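4. Friendship Between Outgoing and Quiet Partners

4.1 What the pairs told us 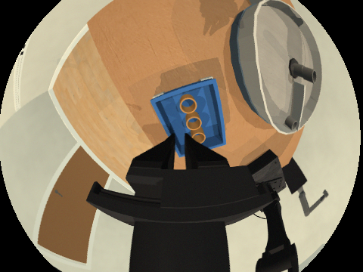

Figure 6. Simulated tabletop with a blue toy brick and a black gripper.

4.2 Who starts, and who keeps things going

We expected the outgoing friend in each pair to do most of the reaching out, and in the first weeks of a friendship that held up well. What surprised us (and delighted us, since we had argued over it for months) was how quickly the pattern changed. By February the quieter friend was sending the first message in most of the Brondcombe pairs, often to set up something small: a walk, a shared lunch, a ride home.

Of the 101 pairs who began the diary study, 100 finished it. Their diaries are wonderful reading! One woman wrote that her louder friend "fills the room, and then I get her on the drive back," and several others described the same split between a public friendship and a private one. Reshma Buthelezi coded these passages first, and Tane McAlister coded them again without seeing her notes. They disagreed mainly on whether teasing counted as warmth.

4.3 Large parties and small plans

Quiet partners rarely minded that their friend knew so many people. They minded being invited along as one guest among many. When the outgoing partner set aside time for just the two of them, even up to an hour a week, the quiet partner's closeness ratings rose and stayed higher through the last diary entry. We did not see the same rise after group outings - even ones both friends said they had enjoyed.

The Mtshali pairs, who were older and had mostly met at work, showed a weaker version of this effect. Many of them already ate lunch together every day, so there was less room for a weekly plan to matter. We return to age in Section 5.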